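PRILTVILLE TOY LIBRARY ADDS PLAY KITCHEN SETS

PRILTVILLE, Wed 17 April — The Priltville Toy Library will begin lending play kitchen sets to member families this week. The library bought 11 sets with a grant from the Dremgate Fund. Each set may be kept for two weeks.

"Parents have been asking for these since November," said Lăcrămioara Ene, who runs the library.
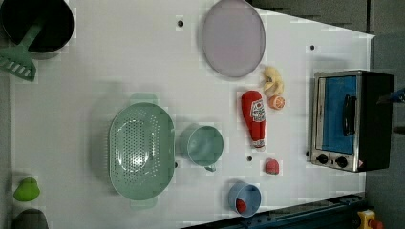

Members can mix pieces from different sets at the front desk. A green spatula and a colander can go home with play food such as a banana, a strawberry or an orange slice. To reserve, call Hakim Kwok at extension 262.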